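Kirsty Greenwood on Electric Seaplanes, Patience and the Long Way Round
Apr 19, 2020

When I first got Kirsty Greenwood on the phone she was making soup, and she asked if I minded the noise. I didn't mind at all. We ended up talking through most of the afternoon, and by the time we hung up the soup was gone and I had far more notes than I could ever use.

Greenwood runs Terkirar, a small company that wants to put battery-powered seaplanes on short hops between lake and harbor towns. Its first aircraft, the Ira, is meant to carry a pilot and two passengers for up to 60 miles. She knows how modest that sounds.

"People hear 60 miles and their faces fall a little," she said, laughing. "Then I ask them how long it takes to drive from one side of Leluddale to the other, all the way around the water, and they start to think about it."

She grew up in Leluddale, where her uncle flew a tired old floatplane for fishermen and, now and then, for the doctor. She spent her summers pumping water out of the floats and handing him wrenches. College came later, and then eleven years at a maker of regional turboprops, a job she still speaks of with real fondness.

"I loved those people. I'd have stayed, I think, if Howard hadn't called."

Howard is Howard Goodall, her co-founder, who had been working on battery packs for ferries and had gotten it into his head that an airplane couldn't be so much harder. ("He has since apologized," Greenwood told me.) The two of them rented half a boat shed in January of 2017 and have been there ever since, although these days they have the other half too. 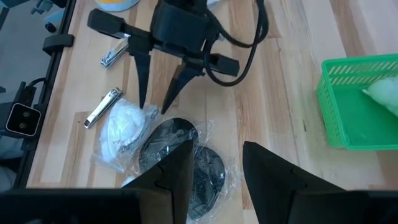 Weight is what she talks about most, and she can talk about it for a good long while. The battery pack in the Ira comes to 700 pounds, and unlike fuel it weighs just as much when you land as when you took off. Add a pair of floats, which are heavy and make plenty of drag, and every bracket and bolt starts to matter. Natalie Treloar, who leads the structures work, keeps a running list of each change that has taken weight out of the airplane, down to the seat cushions.

"Natalie will come and find you over four ounces," Greenwood said. "And she's right to! Four ounces here and there, and pretty soon you've got a suitcase."

I asked about saltwater, which was the thing I'd been most curious about, and she sighed in a way that told me others had asked too. The motor housing is sealed, the connectors are sealed, and the whole airplane gets a freshwater rinse after every flight. She'd still like the first customers to be on lakes.

One of those may be Bunting, a charter outfit whose owner, Trevor Gosselin, has signed a letter of interest for two aircraft. No deposit has changed hands, and Greenwood was careful to tell me so. She's watched other young airplane companies wave letters like that around as though they were money in the bank, and it bothers her.

As for when the Ira might be certified, she wouldn't give me a year, however sweetly I asked. The flying is on hold this spring with everyone at home, so she's catching up on paperwork and calling her uncle most evenings. He's eighty-one now and wants to know when he gets his ride.

"I told him he's on the list," she said. "He wanted to know who's ahead of him."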